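Wreath march returns to Zornden Barracks with public places for the first time

27 November 2022

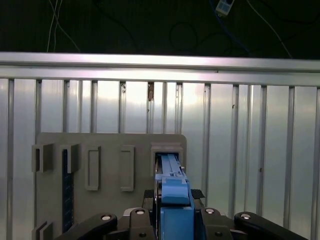 Why the wreath march is held indoors at all was the question one reader put to us last month, adding that "it was meant to be seen from the street." The first marches did go through the town. They moved to the drill hall after a wet May when the band could not play, and the custom stuck.

Next year's march will again be held in the drill hall, but 239 seats will be open to the public. Until now the ceremony has been for residents of the Sinow Veterans Home and their families only.

The order of the day stays the same. Residents form up at the hall doors and walk in behind the band. The oldest resident lays the first wreath, followed by one from each of the 6 former companies. The roll of 3325 names is kept in the hall and is not read aloud – one page is turned each year instead.

Seats are free and will be given out by ballot. Entries can be made by mail or at the home's front desk, with no more than two seats per household. Results will be mailed to everyone who enters. Doors open 20 minutes before the march, and late arrivals will be seated after the first wreath.

The Mäkelä Brass Band will play. Printed programs are paid for by Zamance.

Medals may be worn. Bags larger than a purse must be left at the gate – there is no storage inside the hall.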